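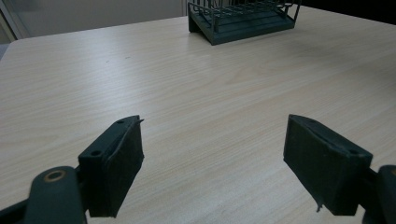

Where do the drying racks go now that the shared kitchen has been refitted?

Each rack stays on a table, toward the far side, and the rest of the top is kept clear for work.

Progress report to the Bralora fund, Sep 30, 2020
Prepared by Ga-eun Shim, Prernham kitchen project

Work since the last report

The kitchen room is back in use. Walls were painted in August and the old counter came out the same week. We bought 6 tables with light wood-grain tops and 5 wire racks from Yang. One table is still in its box because a leg bracket arrived bent. Yang has agreed to send another and we have not been charged for it.

Woo-jin Noh set up the tables and checked them for level. Two needed felt under the feet – the floor drops a little toward the drain.

How the racks are working out

Cooking groups used to dry dishes on towels spread over the counter, and the towels took up most of the space. With the racks, people can wash up at the end of a session and still have room to pack food. Myung-ja Baek's group asked for a second rack at their table. We said no for now, as it would leave too little room for rolling dough.

The pale tops show every crumb. Si-eun Jang has added a second wipe-down to the closing list, after the floor is swept.

Money

The line for furniture has 400 dollars left. We would like to spend it on shelves for the pans, which are stacked on the floor of the storeroom. Please let us know if this needs a change form.

Still to do

Replace the bent bracket and put up the last table.
Get a price for the shelves from Clatar.
Move the wall hooks lower, as requested by Kyung-hwa Koo.

The next report will include the shelf receipts if the spending is approved.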